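Zewditu Negash would like me to stop calling it a breakup record.

We're on a video call, she's eating toast, and I've used the phrase twice already. "It's a moving-out record," she says. Fair enough! Tufa, her second album, has 7 songs about leases, stairwells and the friend who keeps your spare key for years, and I've played it on every bus ride since May.

She wrote most of it in Drivmont, in a sublet with one good window, and cut the vocals over 19 days with her producer, Thắng Thái (he also plays the wobbly organ on "Girkeck," my favorite). There were 147 voice memos to get through first. She says most of them were humming and traffic.

What gets me is how plain it all sounds. The drums are soft, the guitars barely show up until track four, and her voice sits so close you can hear her breathe in. 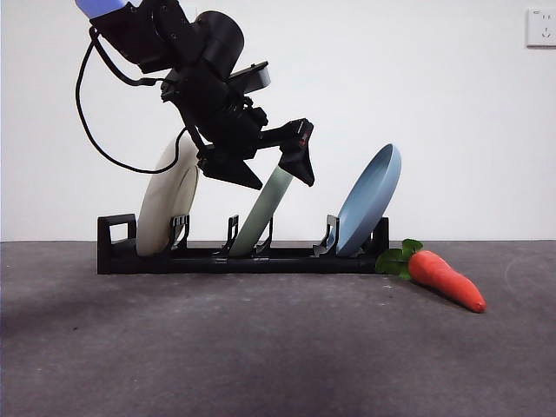 My own listening habits are pretty boring, I'll admit. I put the album on after dinner, start on the plates and fill up the black dish rack while side one plays, and by "Spare Key" I've usually quit scrubbing and I'm just standing there, singing the low harmony badly.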